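**Wurkel** is a page layout program for desktop computers, made by Mirnex and used for newsletters, cookbooks, church bulletins and other printed things that need to look a little nicer than a word processor can manage. It grew out of an older font tool called Prandevance, and longtime users will still find a good many of the old menus sitting where they always were.

The program opens on a blank spread, with the pasteboard on either side for parking bits of text and artwork until you're ready for them. It comes with 190 typefaces and 200 starter templates, and a single document can run to nearly 4,000 pages, though most people's never get anywhere close. Text flows from box to box, and a change to a master page carries through the whole file.

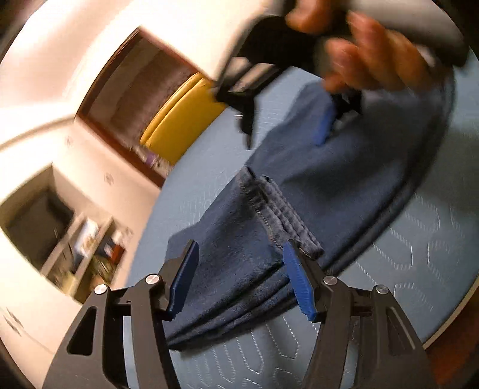 *Dark blue garment on a light blue quilted mattress surface.*

Pictures are placed as links, so the original file stays put on your disk and the layout only keeps a preview (do remember to gather everything up with the Collect command before you send a job to the printer!). Version 10 added the Hsueh engine, a line-breaking system that looks at a whole paragraph at once and evens out the spacing between words. It's a bit slower on older machines, and it can be switched off under Paragraph Settings.

Wurkel saves in its own format and exports to PDF. Files from Prandevance open directly, apart from those with custom kerning tables, which have to be converted first.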